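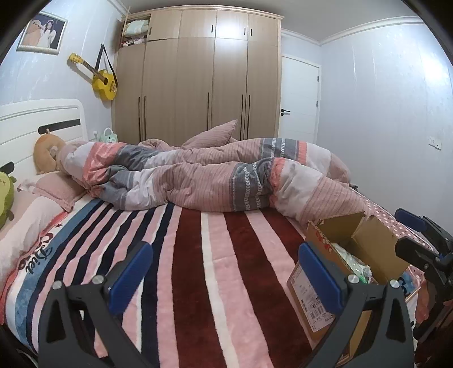

The striped blanket on the bed, with a rumpled duvet across it.

Review: the Cumo plush striped blanket

By Rungnapa Rungrueang
January 17, 2018
4 min read
36 shares | 18 comments

I have bought a lot of blankets for children's beds over the years and most of them end up in the cupboard under the stairs, so please believe me when I say I'm a bit in love with this one. It's the plush striped blanket from Cumo, the one with "Sweet" written along the border in curly letters with a little red star over it, and it has been on my daughter's bed every night since March.

First, the colours! Wide bands of pink, maroon, white, navy and light blue, running up towards the pillows. On the website I thought the maroon looked a bit grown-up for a child's room, but it's the thing that makes it work. Her sheet is pink with white dots and her Ruva duvet cover is all patchwork stripes and chevrons, and I was braced for a headache with the three of them together. The navy calms it all down. With a plain white headboard behind, it looks cheerful without being too sugary.

Then the feel of it. The pile is thick and properly soft, and it has stayed that way through more washes than I'd like to admit (one bout of tummy bug, several hot chocolates). I wash it cool with half the usual powder and hang it over the banister. Do give it a good shake when it's nearly dry and run your hand along the pile, as it can go a little flat in patches.

We use it under the duvet in winter and on its own from late spring. It's heavy enough to stay put at the bottom of the bed — her last one was on the floor by midnight, every night.

Now the grumbles. It sheds for the first couple of washes, and I was picking maroon fluff out of the filter for a fortnight, so keep it well away from school shirts. It's also slow to dry, a day and a half indoors in our house. And it's bulky! If you're short of storage, you'll want one of those zip bags, or just leave it on the bed all year as we've ended up doing.

The border is my favourite bit, and I'd worried the lettering would crack or fade. So far it's still dark and easy to read. My daughter insists the star goes on the side she gets in from, and I've been told off for getting it wrong.

I got mine from Chaimongkol in town, who had it in two sizes. Go for the larger one if you like a good tuck at the sides. I've already put my name down for a second, for the spare room this time, if they get the blue one back in.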